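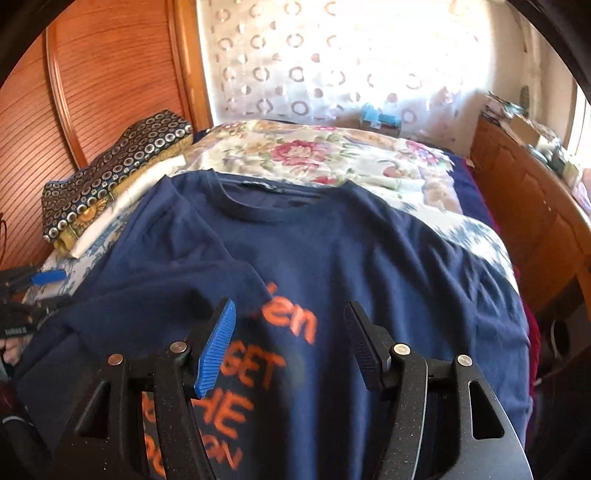
Figure 2. Navy long-sleeved shirt with orange lettering, laid out on a bed with one sleeve folded over the chest.

3.2 Garment Sample and Household Records

The study followed the storage and use of everyday clothing in 36 households in Novanbridge. Each household kept a written record of the tops its members owned, how often each was worn, and when it was washed, mended, or given away. Records were kept for 11 months and closed in August. The final set held 1,004 garments, of which 675 had printed text or artwork on the front.

Printed tops were treated as a separate group (Figure 2). Households often described them in terms of an event, a team, or a trip, while plain tops were mostly described by color and fit. Entries for printed tops also tended to be longer. A garment could remain in a drawer for most of the record period and still be listed as one the owner wished to keep.

Wear was coded using the Després scale, which gives separate scores to the collar, cuffs, seams, and print. We made one change to the scale: fading of the print was scored apart from cracking, as the two did not appear to affect the decision to discard in the same way. Garments without a readable care label were kept in the sample but left out of the washing analysis.

Folding habits were recorded at the start and end of the period. Most households used more than one method - often hanging for work shirts and folding for casual tops - and few had changed by the final visit. The comparison sample from Drurnari used the same forms, with small changes in wording for local garment names. Differences between the two samples are reported in Section 4.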